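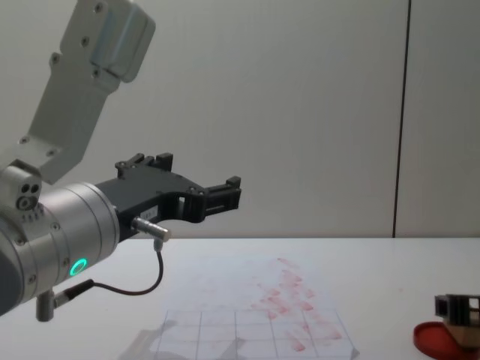 A green status light, lit.

Opinion

Let the lights mean something, or leave them off

May 30, 2021

My dishwasher has a blue light on the front that stays on whenever the machine is plugged in. It is on when the dishes are dirty, when the dishes are clean, and when there are no dishes. I have owned the machine since February, and I have read the manual twice. The manual calls it the "ready indicator." What the dishwasher is ready for, it does not say.

I think small lights on household products have gotten out of hand, and I think the companies that make the products should do something about it. This is a minor complaint next to most of what appears on an opinion page. But people live with these things every day for ten or fifteen years, and the fix costs almost nothing.

A good indicator light answers a question somebody is likely to ask. Is the burner still hot? Is the iron on? Is the freezer in the garage still running? My parents had a coffee maker with one orange light on the switch, and the light was on when the hot plate was on. Anybody walking out the front door could look back into the kitchen and see it. That light did a job. It probably kept a few kitchens from catching fire.

Most of the lights in my house now answer questions I would never ask. The television has a red light that tells me it is off. The cable box has a white one that tells me the same thing, in a different color. The power strip is lit. The phone charger is lit. The smoke alarm has a steady green light, and every minute or so a red one blinks, and when we moved in I got up on a chair at two in the morning to find out if the red one was a warning. It was normal. The red blink means the alarm is working.

I have a real problem with that one. Red has meant stop, danger or trouble for as long as anyone reading this has been alive. Green has meant go, or fine. Those are two of the very few things that almost everyone in the country agrees on, and a company that uses red to say "all is well" is throwing that away. It teaches people to ignore red. The next time they see it, on the furnace or the sump pump, they will figure it is normal too.

That happened to a neighbor of ours here in Divton. Her sump pump has a panel with three lights. One of them had been red for as long as she had lived there, and she took it for the power light. It was the backup battery light, and the battery was dead. She found this out during a storm when the power failed, with water on the basement floor. The repair came to $261, and she lost some boxes of photographs that no repair was going to bring back. She is a careful person. She changes her furnace filter on schedule. The panel simply had no words on it, only three little symbols, and the one beside the red light looked to her like a mailbox.

Symbols are the other half of the trouble. I understand why companies like them. A symbol doesn't have to be translated, so the same front panel can be sold in forty countries. But a symbol that isn't understood in any of them has not saved anybody any work. It has moved the work from the company to the customer, who has to go find the manual, and the manual these days is often a sheet of paper telling you where to look for the manual online.

Our thermostat is a Sotelo, and it has a light that can be green, yellow, purple or white. It can also pulse slowly or blink fast. I looked up the chart. There are more combinations on it than I could learn if I tried, and I am not going to try, because it is a thermostat. If something is wrong with the heat, it has a screen. It could put the words "something is wrong with the heat" on the screen.

People who design these products will say that customers like lights, and there is some truth in it. A new product with a lit front looks good on a store shelf. I went to the big appliance store in Flolbridge over the winter, when our old dishwasher gave out, and every floor model that was plugged in was glowing. The ones that weren't lit looked broken. I bought a Prenness, partly because it was on sale and partly, I admit, because the blue light looked sharp. I was in the store for less than an hour. I have been looking at the light in a dark kitchen ever since.

Dark is where this matters most. A light that is barely visible at noon will fill a bedroom at midnight. My wife keeps a roll of black tape in the drawer of her nightstand, and when we travel it comes along in her bag. The last hotel room we stayed in needed five pieces of it: the television, the air conditioner, the clock, the coffee maker and a little box by the door that I never did identify. When I mentioned this at work, I learned that a good number of people carry tape. There are also stickers sold for this exact purpose. A pack of 100 is not expensive. It bothers me that such a product has customers at all.

I have heard the argument that these lights waste electricity. They do use some, but it's a tiny amount, and I don't want to pretend that it is the heart of the matter. If they all disappeared tomorrow I doubt I would see it on my bill. What they waste is attention. A person can only notice so many things in a room, and every light that means nothing makes it harder to see the one that means something.

Hospitals and factories have had to think hard about this, since a missed warning there can hurt somebody. I don't work in either kind of place. I do know that the older machines in the print shop where I spent my twenties had very few lights, and each had a label under it in plain capital letters. GUARD OPEN. PAPER OUT. A new hire could read them on the first morning. The biggest press had a green lamp on top, and if it was green you were clear to keep feeding it, and if it wasn't green you walked over and found out why. We did not need a chart.

I would like to see four changes, and none of them would take an act of Congress.

First, a product that is off should look off. If it has to show that it has power, it can do so when someone touches it.

Second, red should be saved for trouble, and nothing should be red on a normal day.

Third, a light that reports a problem should have a word next to it. One word would do. "Battery" would have spared my neighbor her basement.

Fourth, there should be a way to dim the thing or shut it off, and it shouldn't require downloading an app and creating an account. Some products already do this. We have a plain air filter that cost $149, and it has a button with a moon on it that turns off every light on the front. It took me a week to learn what the moon meant, but I have used it every night since and I would buy the same one again.

Customers can help some, too. We can ask in the store what a light is for and see if the salesperson knows. We can mention it in reviews, where people will write three paragraphs about the sound of a door closing and leave out that the clock could guide ships. I wrote to Prenness about my dishwasher in April. I got a polite reply saying that the ready indicator is operating as designed, which I had already guessed.

For now there is a square of black tape over it. The tape has started to curl at one corner from the steam, so a thin line of blue gets out along the edge, and I will have to replace it soon.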